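접시를 정리했다

그릇장 문이 또 안 닫혔다. 안쪽에서 접시 하나가 비스듬히 걸려 있었는데, 손을 넣어도 닿지 않아서 결국 앞에 있는 것부터 전부 꺼냈다. 꺼낸 김에 정리까지 하기로 했다. 2월 안에 부엌 쪽은 끝내고 싶었으니 날짜로는 얼추 맞았다.

우리 집 접시는 세트가 아니다. 처음 독립할 때 흰 접시를 샀고, 그다음부터는 마음에 드는 색이 보이면 한 장씩 사서 보탰다. 그러다 보니 색은 제각각이고 크기도 조금씩 다르다. 문제는 크기다. 눈으로 보면 같은데 쌓아 보면 어떤 것은 안으로 쏙 들어가고 어떤 것은 테두리에 걸려 덜그럭거린다. Grustora에서 산 것들이 특히 그렇다. 같은 이름으로 파는 접시인데 살 때마다 굽 높이가 달랐다.

그동안은 색끼리 모아 두었다. 보기에는 좋았다. 그런데 작은 접시 위에 큰 접시가 올라가니 아래 것을 빼려면 매번 다 들어야 했고, 테두리에 이가 나간 것도 꽤 나왔다. 이번에 보니 이 나간 것이 다섯 장이었다. 세 장은 버렸고 두 장은 화분 받침으로 베란다에 내놓았다.

새로 정한 기준은 간단하다. 넓은 것을 아래에 두고, 한 더미에 네 장을 넘기지 않는다. 그릇장 선반 높이가 29센티미터라서 더 쌓을 수는 있지만, 높이 쌓으면 꺼낼 때 한 손으로 안 된다. 국물 있는 음식에 쓰는 우묵한 접시는 따로 빼서 왼쪽 칸에 두었다. 납작한 것과 섞으면 위에서 흔들린다.

접시 사이에 키친타월을 끼우는 방법도 해 봤는데 그만두었다. 꺼낼 때마다 종이가 딸려 나와서 귀찮고, 며칠 지나면 어차피 안 끼우게 된다. Dierckx에서 나온 얇은 펠트 받침을 살까 하다가 그것도 미뤘다. 일단 지금 있는 것으로 한 달쯤 써 보고 정하려고 한다.

자주 쓰는 것은 눈높이 칸, 손님용은 맨 위 칸이다. 오븐 접시는 Ultoven 옆 서랍으로 옮겼다. 거기가 제일 가까운데 왜 여태 반대편에 두었는지 모르겠다. 선반은 비운 김에 물걸레로 닦고, 마른행주로 한 번 더 닦은 다음 문을 열어 두었다. 구석에서 나온 고무줄과 작년 영수증은 버렸다.

꺼내고 닦고 다시 넣는 데 거의 40분 걸렸다. 생각보다 짧았다. 제일 오래 걸린 것은 어떤 접시를 어떤 접시 위에 올릴지 정하는 일이었다. 나란히 놓고 비교해 본 다음 쌓는 편이 빨랐다. 손에 들고 가늠하면 자꾸 틀린다.

나란히 놓은 밝은 접시와 어두운 접시, 그다음은 두 더미로 쌓은 것, 마지막은 위에서 본 빈 접시 두 장.

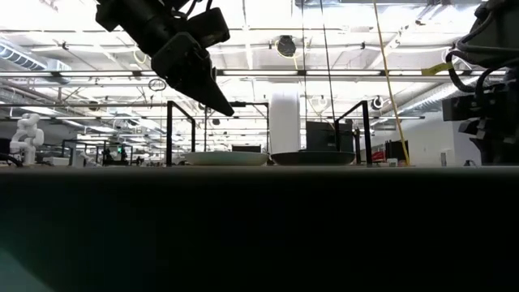
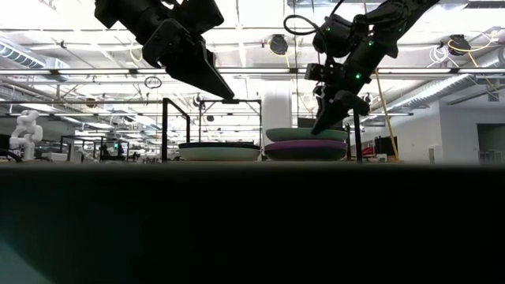
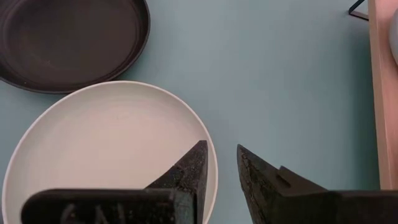

댓글 1

Jasper Schouten
저도 색끼리 모아 두다가 포기했습니다. 크기순이 확실히 꺼내기 편하더라고요. 다만 저는 네 장도 많아서 세 장씩 둡니다. 무거운 도자기 접시면 맨 아래 것이 잘 안 빠져요. 그리고 손님용을 맨 위 칸에 두면 꺼낼 때마다 의자를 가져와야 해서 결국 안 쓰게 됩니다. 저는 그래서 맨 아래 칸으로 내렸는데, 허리를 굽혀야 하긴 해도 그쪽이 낫습니다. 펠트 받침은 사 봤는데 물기가 조금이라도 남으면 냄새가 나니 접시를 바짝 말려서 쓰세요.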